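We use cookies to keep this site running and to remember your settings. Accept all | Manage

6 min read

The Ferry Money

Negin Hosseinzadeh had 487 in the envelope and the ticket to Klinhom cost 336. She did the subtraction on the back of her hand with a pen, then licked her thumb and rubbed it off.

"You'll want a cabin," said Radosław. He was sitting on the step of the ticket office with his boots unlaced. "It gets cold after Duver."

"I'll sit up."

"Everybody says that."

She bought the ticket without the cabin. The woman at the window tore it along a ruler and pushed both halves under the glass. One was for getting on and one was for getting off, and if Negin lost the second they would charge her again.

Her brother had written in October to say that the house was sold. He did not say for how much. He said the new people would let her have the stove and the two good chairs if she came before the snow, and that after that they couldn't promise anything. She had read the letter at work, on her break, standing up.
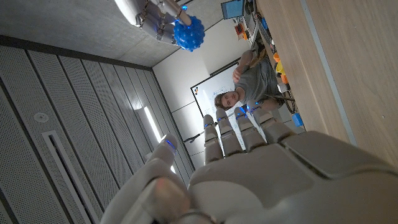 The blue ball, in a white robotic hand.

The boat left at a quarter past four. Radosław carried her bag to the gate and would not take anything for it, so she gave him the sandwich. He put it in his coat.

"What will you do with a stove?" he asked.

"Cook on it."

"How will you get it home?"

She hadn't worked that out. There was a man in Duver with a truck, Etornam Sulemana, who had moved her mother's piano years ago and dropped it only once. He might still be there. He might want more than she had.

On deck she found a bench out of the wind and put the second half of the ticket in her shoe. The engine started. A child across from her was eating an orange and putting the peel in his father's pocket, and the father was asleep.

After Duver it got cold. She moved inside and stood by the door to the cabins, where the heat came through.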